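I put off buying the Galmont gutter wand for two whole summers, mostly out of loyalty to my old ladder and garden trowel, but last August I finally gave in and I'm so glad I did! It's a telescoping pole with a curved nozzle that snaps onto a regular shop vacuum, and it lets you clear a one-story gutter with both feet on the lawn.

Our house has around 70 feet of gutter across the back, right under a maple that never seems to quit dropping things. The first stretch took me a while (there's a knack to tilting the nozzle so it doesn't snag on the hangers), but after that I was humming along. Dry leaves go up beautifully. Packed, muddy stuff is slower, and you'll want to loosen it with the little scraper that comes in the box.
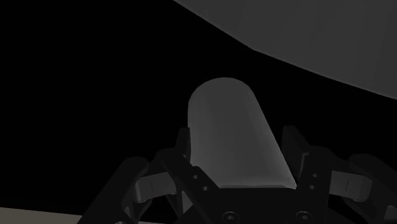

Dark gray, rounded end up.

My gripes are small ones. The twist locks get stiff when there's grit in them, and the pole is a real armful at full stretch, so plan on resting your shoulders every so often. I also wish the strap were longer. My neighbor has the Veltutex version, with 8 attachments, and she loves it, though I think I'd lose half of them in the garage before Thanksgiving.

I paid just under $200 for mine, and a crew out here wanted more than that for one visit. I'll be doing the front side this weekend, if the rain holds off.

Jekier Home Reviews | Contact us | © Jekier | Back to top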